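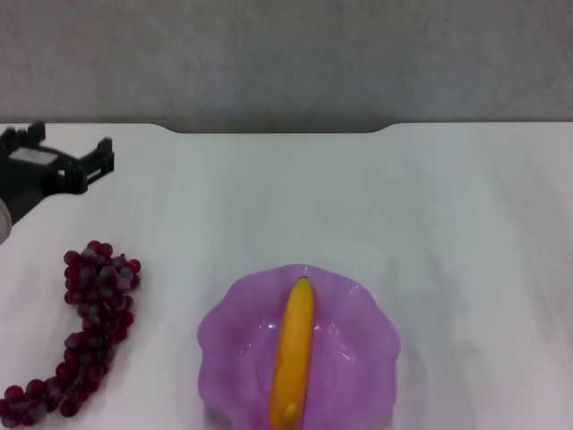
December, ten past nine in the evening

Two jumpers on. The man from Podine came at four and stayed until nearly six, and I am still cross, mostly with myself for making him a second cup of tea. He had a tablet with a chart on it. The chart showed a red house losing heat and then a blue house not losing heat, and the difference between the two was a box on the wall called a Sokus and a clever valve on every radiator. Price, fitted, £2000. I asked how much it would save and he said up to £1000. I asked how long that would take and he said it depended on the household. Well, yes. Up to £1000 also covers four pounds.

I got last year's gas statement out of the drawer after he'd left. £851, for the whole year, cooking included. I would have to stop heating the place altogether, and stop eating anything warm, and then wait more than two years to get my money back. I should have had the statement on the table before he arrived. He did look at the boiler, I'll give him that, but he looked at it the way I look under a car bonnet.

What annoys me is that I half believed him for an hour. The house is cold. The back bedroom is always cold, and the hall is worse, and when someone sits in your kitchen and says they can see you've been struggling with it you do feel a bit seen to. Then you look at the leaflet and the woman on the front is barefoot in a vest.

Rang Uldis Juška at seven. He thinks these valve systems are fine in a big house where half the rooms sit unused and a waste in a small one. He has never fitted one, so I take that with some salt too. His own advice was to turn down the temperature of the water going to the radiators. He says most boilers are left set far too high by whoever put them in, and mine probably was. I went and looked. 75. He told me to try 55 and leave it for a week before moaning.

So it's on 55 now. The radiators feel feeble to me, but I am told that is how it's meant to be and that they'll simply stay on longer. This sounds suspiciously like paying the same money more slowly. I've written the meter reading on the back of the Podine envelope and will do it again at the same time tomorrow, and every day until I'm bored of it. The trouble is the weather won't hold still. If it turns mild the gas will drop whatever I do and Uldis will claim the credit.

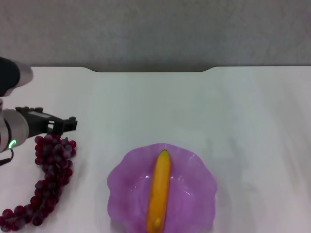 White tabletop, grey wall behind.

Went round the windows with a wet hand while the boiler settled. The kitchen one is all right. The hall door is shocking, you can feel it along the whole bottom edge and through the letterbox as well. I had always blamed the radiator out there. There's some brush strip in Fallahi, by the tills, and I remember thinking it was dear, but I suppose I should be thinking of it beside two thousand pounds. I'll go in the morning if it isn't raining. Must measure the door first — last time I guessed and came home with a strip that was too short, and it's been in the cupboard since.

Taha Ouali had the Podine people in when he was still over at Uvport. I'd forgotten until tonight. Sent him a message and he answered straight away, for once. He says his bills did go down. He also says he changed supplier that same autumn, and that his son moved out, taking the forty-minute showers with him. So which was it? He has no idea. He likes the app. He can turn his bathroom on from the train, and he told me this as though it settled the matter. I asked if he'd had any bother with it and he said one valve stuck in the first winter and they wanted him to post it back.

I don't say it's a swindle. I dare say the thing does what it says on the box, opens and shuts and so on. But every figure I was given today came from the person who would be paid if I believed it, and when I asked for one that came from somebody else he offered me a discount.

The discount runs out at noon tomorrow, apparently. It was "until the end of the month" on the phone.

Hot water bottle filled. Hall 14 degrees, sitting room 18, outside I haven't looked. Need to ring the dentist, and find the tape measure.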